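Cardboard flattening — keeping the long crease down
Packing and Storage board > Cartons and board
6 replies

flapside
Posted 02/01/2026

I keep flattened cartons as layer pads between boxes of ceramic tile. Most are double wall, opened at the glued joint and laid out on a bench. The panels go flat enough, but the long crease doesn't. It springs back and the pad above it rocks.

At present I press by hand along the line, working from one end to the other. Sheet length is 1,590 mm. Is there a better method short of buying a press?

Čestmír Urban
Hand pressure is fine for holding, poor for setting. A factory score is already crushed on one side, so the board wants to hinge there. Fold it fully the wrong way once, then lay it back. The liner may crack on older board. For a layer pad that rarely matters.

gsm_counter
Disagree on reverse folding. It breaks the liner and you lose stiffness across the line, just where a tile box edge will sit. Weight and time work better. I use offcuts of worktop, overnight, and the crease stays down.

flapside
Overnight is no use to me, I turn over more than 2,000 sheets a year on one bench. I should have said that I also overlap two pieces when one is too short. Same trouble at the join.
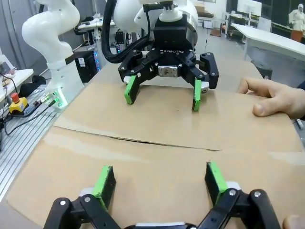 Reply 5 — on overlaps

gsm_counter
Two pieces overlapped is a different problem from a score. If the farther piece lifts even slightly at the line, as in the picture, fingers flat at one end of it will hold that end and leave the middle to do as it likes. Press from the middle outwards, then tape. Gummed paper tape, one strip across the join at each end and one at the centre. I've used Forgate 70 mm and had no complaints.

Čestmír Urban
Three short strips will let the edge lift between them. Run one strip the full length of the join. It uses more tape and takes less time, as you only cut once.

I still say reverse fold for the scores. The stiffness argument assumes the score was carrying load to begin with — on a used carton it wasn't.

tallboy_k
Check which way the flutes run before any of this. If they run parallel to the crease, the board will try to fold again in the next valley along and no amount of pressing cures it. Turn one piece through 90 degrees if your sizes allow.

flapside
Flutes are across the crease on the long cartons, not sure about the short ones. Will try the full length strip on a batch and leave the reverse fold for the scuffed sheets.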